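# Gripper Maintenance Technician (part-time, hand-held units)

Rotich, Vulberg site. Reports to Charalambos Ververidis.
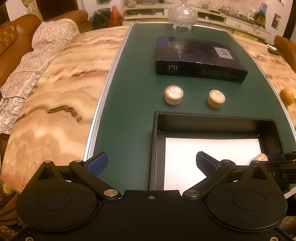
The technician keeps our hand-held grippers within tolerance between work sessions. Most of the job is finger alignment, pad replacement and fastener checks, done at the bench and at the tables where the units are used. Each unit has two pivoting arms on riveted joints, and each arm carries a blue textured finger pad. Pads are inspected with the fingers open and angled inward, over the same kind of layout the operators handle: a green mat with a metal rim, small round wooden containers, a black box, an open tray with a sheet of paper in it. A unit that closes unevenly on a container lid goes back to the bench the same day.

## Duties

- Check pivot play on both arms and log it by unit number.
- Replace worn pads in pairs. Clean the seat before bonding.
- Check the screw on the gripper body for torque. Do not use thread locker without approval from Shuzhen Long.
- Route and secure cables so they clear the arms through full travel.
- Run 50 open-close cycles after any repair, 100 after an arm change.
- Keep the spares cabinet stocked. The current parts list has 272 lines and is kept in Predex.

## Requirements

- Two years of bench work on small mechanisms, or a technical certificate with shop experience.
- Able to read an assembly drawing and use a torque driver and feeler gauges.
- Clear written records. Log entries are read by the next shift without a handover.
- Experience with adhesives on textured rubber or silicone is useful but not required.

## Terms

Twenty hours a week, mornings, starting in May. Paid training for the first two weeks with Brian Kioko. The bench test takes one hour: strip, inspect and reassemble one gripper, then write the log entry.

Send a resume and one sample of a repair record to Muthoni Rashidi, quoting reference 838. Applications close Monday at noon.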